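Flernham Community Kitchen and Repair Room
Progress report to the Wisden Fund
November 20, 2019

It has been a busy stretch since we last wrote to you in May, and a happy one too. The cooking evenings have settled into a nice rhythm, and we now have 15 households coming along regularly, several of them from the Kevberg side of town, which we had rather given up hope of reaching! Soup is still the favorite, though the bread session ran so late that we had to finish it the next morning.

Of the 4,000 dollars you granted us for fitting out, most has gone on the new sink, the second oven and the shelving. The secondhand cabinets from Matar arrived with stiff runners, so we spent more evenings than planned on sanding, waxing and rehanging drawers (and learned a good deal doing it).

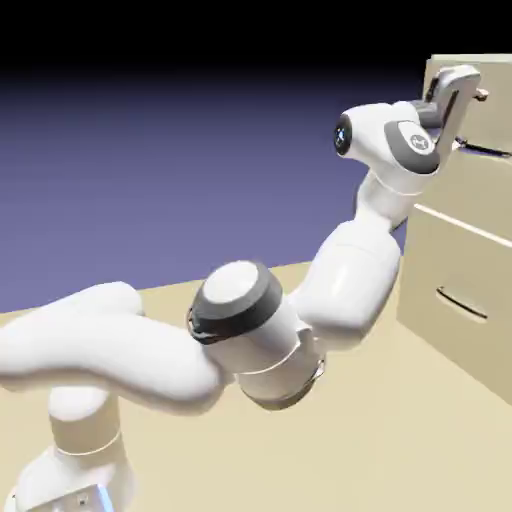
Robot arm gripping the top drawer handle of a beige cabinet, computer rendering.

The repair room opened later than we promised you, and we are sorry about that. The wiring had to be looked at twice. Even so, 111 items have come through the door so far, mostly lamps, toasters and a great many winter coats with broken zippers. We still need a proper sewing machine, as the old one skips stitches on anything thicker than a pillowcase.

Over the winter we would like to add 6 daytime sessions for people who find the evenings hard to get to, with a hot lunch included. The costs fit within what is left of the grant, and a full list of spending is attached with the receipts.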